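Compare Grippers on the Package, Not on the Block

Opinion, by Eilidh Strachan, Manipulation Evaluation Group, Gostmont
January 15, 2025

Institutions that purchase end effectors for research have inherited a habit from the factory floor. They compare products by rated force, stroke and repeatability, and they confirm those values on a machined test block. The practice is orderly, and its results are easily defended before a purchasing panel. It is my view that, for laboratories now collecting hand-guided demonstrations, it measures the wrong thing.

Gostmont has spent the period since March comparing two hand-held gripper designs, referred to internally as Odel and Rudano, as candidates for our demonstration programme. Both performed well on the block. Neither result told us how an operator would fare with a pouch of snack food, a shallow tray and a cable at each wrist.

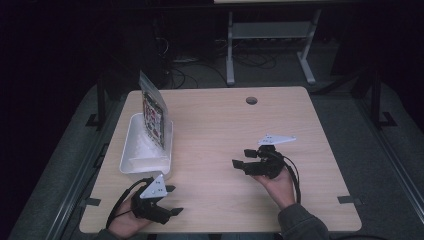

The difficulty with flexible packaging is that it has no single width. A sealed film pouch yields at the centre, stiffens at the seam and changes shape as its contents settle. An operator may close the fingers by the same amount on two successive attempts and obtain a secure hold on one and a slow slide on the other. Rated force has little to say about this. The compliance of the pad has a great deal to say, as does the operator's ability to judge what the pad is doing.

Our colleague Refilwe Ngcobo, who supervised the trials, recorded 1,089 attempts across both designs. Her protocol asked each operator to remove a pouch from a tray, set it down on the bench and return it, using both hands where it seemed natural to do so. In her summary she observed that the operators' preferences diverged from the data sheets in the first hour and never returned to them. I regard that as the central finding of the exercise, although it appears in none of our tables.

Pad condition deserves particular attention. Manufacturers publish the properties of a new contact surface, whereas a working laboratory uses a worn one for most of its life. Edges fray, the covering begins to part from the finger, and friction becomes uneven along the length of the contact face. A demonstration recorded on such a pad is still a legitimate demonstration, but it should not be pooled without annotation with those recorded on a fresh pair. We now require that pad condition be photographed and graded at the opening of every session, on a scale of 5 grades, and I would urge other institutions to adopt a comparable rule.
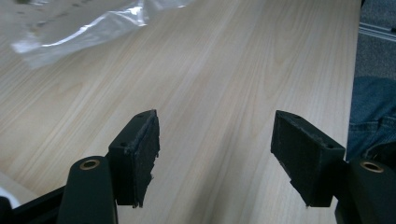

The case for bench figures

Tomomi Hoshino has put the opposing argument to me with some force, and it merits a fair hearing. Standardized figures permit comparison between laboratories that share neither operators nor objects. A pouch trial conducted in one city cannot readily be repeated in another, where the film may be thicker and the contents heavier. She also notes, correctly, that operators acquire loyalties, and that a preference formed on the first day may owe more to the weight of a cable than to the quality of a grasp.

I accept each of these points. They argue for better task trials. An agreed set of household packages, purchased in bulk and replaced on a fixed schedule, would answer the first objection. Rotating the order in which operators meet each device would go some distance toward answering the second. Rozália Zelenák has drafted a plan along these lines calling for 2,000 attempts divided among four operators, and it could be carried out by any group with a table, a tray and a tracking system.

Views from the head and from the hand

A related matter is the camera. A head-level view gives a reviewer the layout of the work: the tray, the pouch and the marker plates that report the pose of each gripper. A view from the tool itself shows the fingertips and the space between them at close range. In our reviews, disagreements about whether a grasp had been sound were seldom settled from the head-level recording alone. Any comparison of grippers should therefore state which views were available to those who judged it. 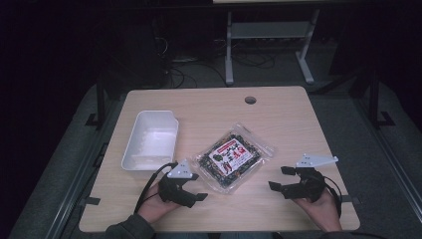 What purchasers should ask

Suppliers will provide whatever evidence their customers request. I would ask them for results on at least one deformable package, for the same results on pads at the end of their service interval, and for the names of the views from which success was scored. Aicha Shawky has added these items to our tender documents under the Sasaki programme, where they take up less than a page. Bids that omit them will still be read, but they will be scored accordingly.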